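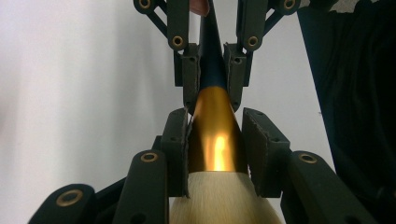 Clatum handover set

README, last touched in June

Two-gripper handovers of small, awkward household things, recorded with hand-held grippers. One gripper has the object, the other takes it, and a person works both ends. The makeup brush at the top is from the brush group, with the lower gripper on the ferrule and the upper one on the handle. If your policy can take a brush by the handle without dragging it through its own fingers, please write to us, and be gracious about it.

What is in it

The objects come in 5 groups: brushes, pens, cutlery, tubes, and "other," which is where the arguments live. Each group has its own folder. Each episode has video from the gripper, a pose track, jaw opening over time, and a one-line text note typed by whoever was holding the thing. The notes have not been cleaned up. "ok" is a common one. So is "ok?"

More than 100 episodes are brushes. We did not plan a brush dataset. Uibo, our object list, was alphabetical.

How an episode goes

Start with the object in the first gripper, jaws closed. Bring in the second and close it on a different part of the object. Hold both closed for 2 seconds, then open the first. Move the object clear and stop. Episodes that end with the object on the floor are kept and labeled "drop." Episodes that end with the operator swearing are kept without sound.

Labels

grip_a: part held by the giving gripper
grip_b: part held by the taking gripper
result: clean, slip, drop, or unclear
note: see above, and lower your expectations

For brushes, the part names are bristles, ferrule and handle. "Neck" was allowed in the Trostetti batch and then banned, after it had been used for both ends of the ferrule and once for an operator. Those labels were fixed by hand. If you find a survivor, open an issue.

Known problems

Shiny metal picks up highlights that move when the gripper moves. Our first contact detector found these fascinating. The jaw opening track is the better guide.

Fingers show up in places. Operators were told to keep them out of view and mostly took this as a suggestion. Fingers are not labeled, so a model trained on raw video may conclude that they are part of the object.

The Clundbridge batch has a clock offset between the two grippers. Use the corrected timestamps file. The uncorrected one is still there because a script depends on it, and the script's author has moved on to happier work.

Splits

Train and test are split by object, so a brush in test never appears in train. Please don't reshuffle by episode and send us your wonderful numbers.

Contact

Gunārs Jaunzems keeps the repository and answers issues, usually before lunch. Attach the episode ID. "The one with the brush" will be closed without comment.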